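Journal > Fieldwork > Skarkmont

Entries Letters Word Lists About

Thursday, April 16, 2020

Up at six to transcribe, and by nine I had four minutes of tape done and a strong dislike of my own voice. In every recording I say "mm-hm" over the one word I came all this way to get. Past me was a very encouraging listener and a terrible linguist.

The trouble this week is what to call them. The old survey has the hill people down as the Skarkmont, after the ridge, which they don't live on. The river families say Plelasow, which I had in my notes as the name of the people until Bontu Wubshet asked around by phone and was told it means something close to "those upstairs." Every group I've read about seems to be known to the world by what the neighbors shouted. I have crossed out the title of chapter two again. It has now had more names than they have.

What they call themselves depends on who is being asked, and whether his uncle is in the room. Of the 17 households that spoke to me in December, 14 gave the name of their clan and were puzzled that I wanted anything bigger. The other three gave the name I had just used, to be polite. I wrote that down as data at the time. 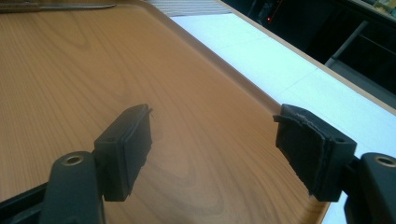
Fanni Erdős wrote back to say that I was asking the wrong question in the wrong season, that in December everyone is down at the lower fields with their mother's people and will naturally give the mother's clan, and that if I'd gone at planting I would have had a different list and been just as sure of it. She added that the tea in Jeltville is still bad. I have been turning the first part over all day and can't find the hole in it.

So the marriage chart has to be redone. I had the clans passing through the father, neat as a railroad map, and the only thing that didn't fit was most of the marriages. Lunch was rice and an egg. Redid the left half of the chart, then found the left half was the half that had been right.

The old survey puts the whole population at 499, a number so exact that I suspect the man got tired one short. Đạt Trương thinks it's over 200 now, if you leave out those who moved to town, and they would be furious to be left out.

Tomorrow: tape six, the one with the rooster.

3 comments | 14 shares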